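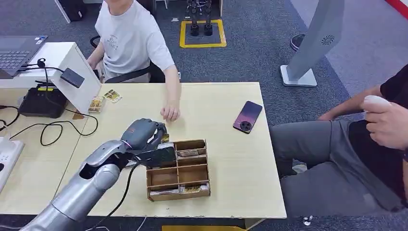
The Dristavbridge Town Centre Business Register is a dataset of shops, offices, cafés and services within the boundary of the Dristavbridge Business Improvement District. It holds one record for each rateable unit and is maintained by the district office on behalf of levy payers. Before the register existed, membership details were held on cards in a divided cardboard box, and a good number of older entries were typed up from that source. This release is dated 5/9/23 and replaces all earlier copies.

Contents

The release consists of 2 files. The first, units, contains 1092 records. The second, footfall, contains 4000 hourly readings taken at the Clenen Street entrance to the market square. Both are comma-separated text in UTF-8. The fields in the units file are as follows:

unit_id – a permanent reference, never reused
trading_name – the name displayed at the premises
street – the street name as used by the district council
use – retail, food and drink, office, leisure, service or vacant
levy_status – liable, exempt or under review
last_checked – the month of the most recent visit

Collection

District staff walk the boundary each May and confirm the trading name and use of every unit. Changes reported by businesses between visits are added when received and marked as unverified until the next walk. Units in the Aretti Arcade are supplied by the arcade's managing agent in a single return. The footfall readings come from a beam counter, which records passings and cannot tell one visitor from another. 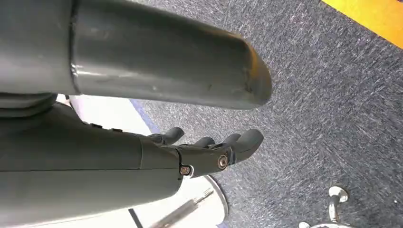
Robot arm and hand, close view.

Known limitations

Upper-floor offices are under-recorded, particularly above the shops on Clenen Street. Market stalls are excluded. Names containing accented letters, such as Szczepańska Bakery, were stored incorrectly in earlier copies; these have been corrected, but users who open the files in older spreadsheet software may still see errors. Where a unit has been divided or merged, the former reference is retired and no link is kept to its successor.

Permitted use

The register may be used for research, planning and local publicity. It may not be used to compile lists for unsolicited marketing. Extracts of more than 50 records should carry the words "Source: Dristavbridge BID Business Register" – and the date of the release.

Corrections

Levy payers who believe an entry is wrong should write to the district office, quoting the unit reference. Corrections appear in the next release.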